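From: Fergus Moffat
To: zastley-lanes list
Date: 2018-05-18
Subject: Re: [zastley-lanes] Signs, stiles and the Gondal path

Dorota Urbańczyk wrote:

> Fergus, you said at the last meeting that you would "put something
> on the list" about the Gondal path. That was before Easter. Could
> you please put something on the list?
>
> Two things in particular. First, is the path open or not? I walked
> down from the Domodgate end and there is a council notice saying it
> is closed and, ten yards further on, a different council notice
> thanking me for using it. Second, who is dealing with the stile at
> the bottom? My neighbour got over it but says she wouldn't care to
> do it again with a dog under one arm.
>
> Also, are we still printing the leaflet? I have 500 of the old ones
> in my hall and I would like my hall back.
>
> Dorota

Dorota, all,

Consider this something, on the list.

The path is open. I rang the council and was told it was closed, then rang back after lunch and got a different man who looked at a different map. He was quite firm about it. The closure was for the drainage work last July, and it ran out when the drainage work did, or at any rate when the drainage people took their van away. The notice stayed because taking down notices belongs to another department. I've asked whether we might take it down ourselves and have been advised that this would be an offence, so please don't, and if you do, please don't write to the list about it.

For anyone new, the Gondal path is the one that leaves the Domodgate road behind the bus shelter, goes along two sides of the big field and drops to the stream by the old sheep wash. It's 580 yards if you believe the leaflet. Valentin thinks the leaflet is wrong and has offered to wheel something along it. I have told him to wait for the nettles to be cut.

On the nettles: the farmer has no objection to our cutting them, the council has no objection to our cutting them, and up to now this general lack of objection hasn't shortened them at all. Craig Kerr has a strimmer. He also has a shoulder. If somebody could supply a shoulder to go with the strimmer we'd be in business, and Craig would come along and point.
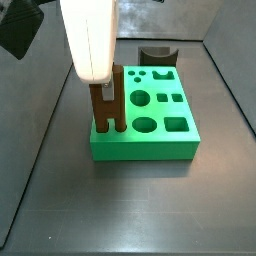 The stile is a longer story. There are two steps, and the lower one turns when you put your weight on the left-hand end. You can get over perfectly well if you know to tread on the right, which everybody in Zastley does, and which no visitor could be expected to guess. Pao-chu suggested a small sign saying KEEP RIGHT. I was against it on the grounds that a sign explaining a broken step costs more than a step, but I had then to go and find out what a step costs, and I have been punished for my cleverness. The price for a new stile, fitted, is more than 4,000 if you go through the approved contractor. A kissing gate is a bit less. A gap in the hedge would be free, but there are sheep to consider.

What I propose is that we mend it. Two coach bolts and a length of oak ought to do, and I have the oak. It has been in my shed since we took out the staircase and my wife would speak warmly in favour of the scheme. The landowner is responsible for stiles, strictly speaking, and I've spoken to him — he's happy for us to be responsible instead. I have that in an email, with a thumbs-up on the end of it.

Now the leaflet. We have to talk about the leaflet.

The old one shows 16 walks. Three of those cross land where there's now an estate, one starts from a pub that's been flats for longer than I've had this knee, and walk nine, as several of you have written to say, finishes on the wrong side of the river from where it began. I walked it myself last autumn, following the text to the letter, and had to get a taxi home. The driver had picked people up from there before.

So no, Dorota, I don't think we should be handing out the 500 in your hall. I do see that they can't stay in your hall either. Valentin has a dry garage and a forgiving nature, and I'd be glad if the two of you would sort it out between you and not copy me in.

As for a new one, Prillix have sent a quote for printing, and it's decent if we can live with a slightly thinner paper. I've had a sample through the post. It's fine indoors. I left it in my coat pocket on a damp afternoon and it came out as something you could have papered a doll's house with, so I'd rather pay for the thicker stock and have fewer of them. Others may feel differently. Others usually do, at length, and I'd ask that this time we keep it to one message each.

What I need for the new leaflet is people to walk the walks. By that I mean with the old text in your hand and a pencil, writing down where it's wrong. "Turn left at the large elm" is no use, the elm having gone in 1978. "Lovely views" is no use to anybody in fog. Gates, signposts, which side of the hedge, whether there's a bull. Please also say which way round you went, as last time we had two sets of notes for the same walk and spent an evening trying to work out why every left was a right.

Walks one to four are mine. Pao-chu has asked for the flat ones. Craig will do the reservoir if someone gives him a lift to it. The rest are going begging, walk nine included, and whoever takes that one should bring the taxi number.

One last thing. The person who has been leaving the gate open at the top of the big field is not on this list, I'm sure, but in case he or she knows somebody who is: it's the one with the blue twine. It needs a lift and a shove. The twine is not decorative.

Oak and bolts going down to the stile as soon as the ground will take a wheelbarrow. Bring gloves if you're coming, and a spanner if you own one that fits anything.

Fergus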